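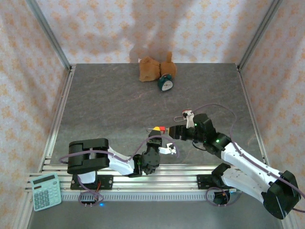
*Fig. 1. Bedside surface with bear, alarm clock and orange wallpaper.*

Our project asked what a person needs within arm's reach of a pillow. We began with grand ideas and a mood board. By March the mood board had fallen off the wall and we had a gray marbled top, patterned paper on the walls, a brown plush bear and a dark green alarm clock with two bells.

The clock came from Skurnel, which sells it as "a gentle start to the day." It has two bells on top. We leave the reader to weigh the claim.

## Where the bear goes

We tried the bear at the back, against the wallpaper, and at the side. The back won on looks. At the side it tends to take over, and a bear lying down needs more room than our floor plan allowed. 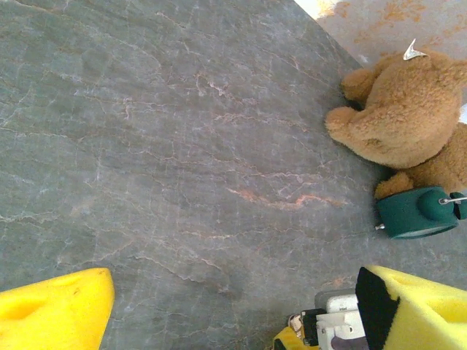
**Department of Interior and Product Design, Studio 2**

Fur against marble was the one pairing all of us liked. The veins are pale, with streaks of rusty orange, and the brown sits well on them. One of us wrote 20 lines about this in the project diary and was asked to stop.

## The wallpaper question

The paper is a Womik pattern, small orange motifs in rows on a cream ground. We chose it from a sample 3 inches wide. At that size it was charming. On three walls it has opinions. Still, the orange picks up the streaks in the tabletop, and we intend to claim this was planned. 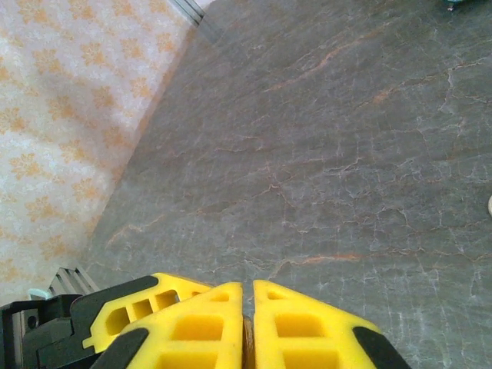 Maite Peñalver wrote in her review that the pattern and the stone were "two busy people talking at once," and that she would keep the stone and paint the walls plain. She also wanted a lamp.

The lamp is fair. We spent 55 dollars on paper and paste and had no money left for light. The plain walls we would like to argue about at the final review on 17th October, when the clock will also be demonstrated.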